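Hovon brings robot-assisted suturing to its Prikberg training theatre

Prikberg, November – Hovon has added a two-armed surgical robot to its training theatre in Prikberg, where theatre staff now practise closing wounds with robotic instruments. The system, called Ventura, was set up with the training firm Kulen. So far 92 members of staff have signed up for the course.

Ventura changes where people work. The surgeon sits at a console and no longer leans over the table for long periods. Scrub nurses stay at the table, where they change instruments and pass in needles and thread. Each trainee spends 30 hours on the system before being assessed.

"People asked me whether there would be fewer jobs," said Estrella Alvarado, who leads theatre training at Hovon. "There won't be. The jobs are different, and everyone gets paid time to learn them."
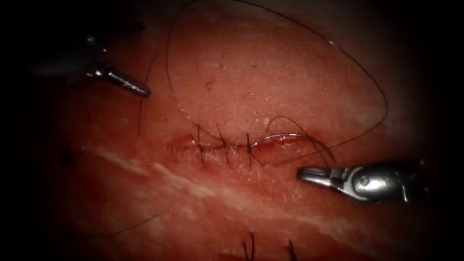 Rotas have been redrawn so that nurses can train during normal shifts. Hovon expects to run more than 100 sessions in the first year. Staff who prefer to stay with conventional theatre work may do so, and their pay grade will not change.

Places on the next course can be booked through the Hovon training office.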